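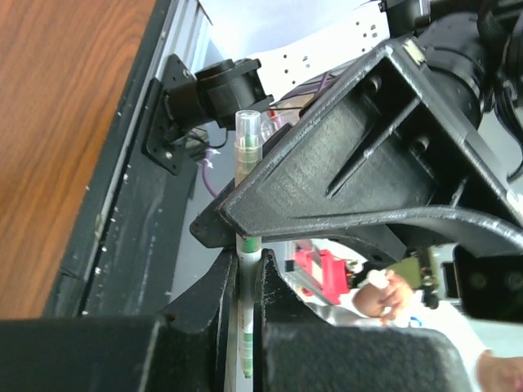
Fig. 1 – Marcador verde, corpo branco com faixas verdes.

Organização do espaço doméstico – apontamentos da aula 4
Tema: a mesa que serve para tudo (escrever, comer, pousar loiça)
Docente: Tâm Trình. Versão de junho, corrigida à pressa, avisem se houver gralhas.

0. Da aula passada
Ficou por fechar a diferença entre arrumar e limpar. Arrumar = cada coisa volta ao seu lugar. Limpar = tirar sujidade. Numa mesa de uso misto arruma-se primeiro. Quem passa o pano com as canetas em cima acaba a limpar à volta delas e a fazer tudo outra vez.

1. Material de escrita
Canetas e marcadores são o caso mais simples e o mais adiado. Regras para os exercícios:
– tampa posta antes de qualquer outra coisa;
– experimentar num papel de rascunho, um traço só; falhou duas vezes, vai para o saco dos que saem;
– separar por uso (escrever, sublinhar, marcar caixas). Por cor só se alguém em casa trabalhar mesmo por cor;
– um recipiente por mesa. Dois recipientes dão sempre um terceiro.

Marcadores de duas pontas guardam-se deitados. Os de uma ponta, ver a indicação do fabricante; na falta dela, deitados também. O copo Skirano que passou na aula é alto demais para lápis já gastos, serve para réguas e marcadores compridos. A bandeja Cundmont é melhor para gaveta, tem 36 cm e não cabe em qualquer uma – medir antes de comprar.

Pergunta que apareceu: e as canetas de oferta? Mesma regra. Escreve, fica. Se o conjunto passar do recipiente, sai a que se usa menos. Sem apego.

2. A superfície

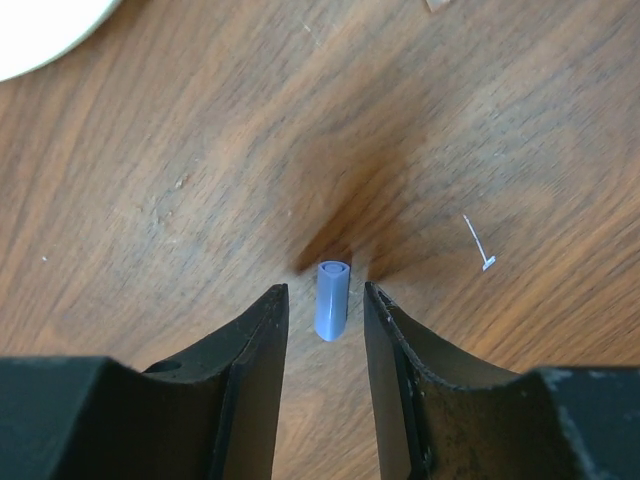 Madeira em casa pede pouca água e alguma paciência. Pano de microfibra bem torcido, passar no sentido do veio, secar logo a seguir com outro pano. O veio nem sempre segue o lado comprido da mesa, é preciso olhar. Antes de começar, distinguir o que é sujidade do que é desgaste: numa mesa como a da figura 2, de acabamento mate e já um pouco gasto, há zonas mais claras e riscos leves espalhados pelo tampo, e esfregar isso com força só alarga a zona clara. Riscos assim anotam-se na ficha e seguimos. Se o dono quiser tratar, é outro trabalho e outra aula (a 7, restauro ligeiro).

Produtos: sabão neutro diluído chega. A cera Mollah foi a que usámos na demonstração, camada fina, deixar repousar 11 minutos e puxar com pano seco. Testar sempre num canto escondido, mesmo quando o rótulo jura que não mancha. Nada de lixívia na madeira. Nada de esfregão verde. Vinagre: perguntaram três pessoas, a resposta contina a ser não, pelo menos como rotina.

Tinta de marcador no tampo – primeiro pano húmido, depois sabão neutro, esperar, repetir. Álcool só em último caso e depois do teste no canto, pode levar o verniz atrás.

3. Loiça de passagem 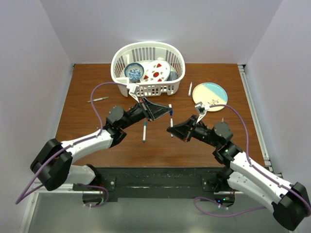 Tempo de leitura desta secção, com a ficha em anexo: 11 min

Loiça pousada numa mesa de trabalho está em trânsito. Ou vai para o armário ou vai para lavar, e decide-se logo qual das duas. Na figura 3 há um cesto branco de plástico com ranhuras, com uma taça azul e branca e um prato de motivo vermelho lá dentro, e um prato de duas cores, azul claro e creme, ficou de fora à direita. As canetas andam pelo meio. Exercício: escrever a ordem em que levantariam isto tudo, uma linha por passo.

Ordem que proponho (há outras):
a) canetas e marcadores para o recipiente, tampas verificadas;
b) prato solto para dentro do cesto, se couber sem forçar; se não couber, vai à mão;
c) cesto para a cozinha, agarrado pelos dois lados;
d) pano no tampo, pelo veio;
e) voltar a pôr só o que se usa nesse dia.

Quanto ao cesto: não misturar loiça e canetas lá dentro "só para levar de uma vez". As canetas escapam pelas ranhuras e a tinta na loiça dá trabalho. Pratos grandes ao fundo, taças ao lado. Taça em cima de prato inclinado é pedir cacos. Se a loiça for pintada à mão ou antiga, um pano entre peças. O cesto Cliser dobrável que alguns trouxeram aguenta bem mas fecha sozinho se não se trancar a aba.

Escorrer e guardar são dois momentos. Loiça guardada húmida deixa cheiro no armário, e a pilha cola.

4. Para entregar
Escolher uma mesa em casa. Fazer o levantamento de tudo o que lá está (na turma anterior a média deu uns 95 objectos contando clipes, não se assustem). Dividir em: fica, muda de divisão, sai. Juntar esquema do tampo com as marcas de desgaste assinaladas, a lápis serve. Uma página, frente e verso no maximo.

Trazer também um pano de microfibra já usado, para a comparação da próxima aula. Início às 18h30, sala do costume.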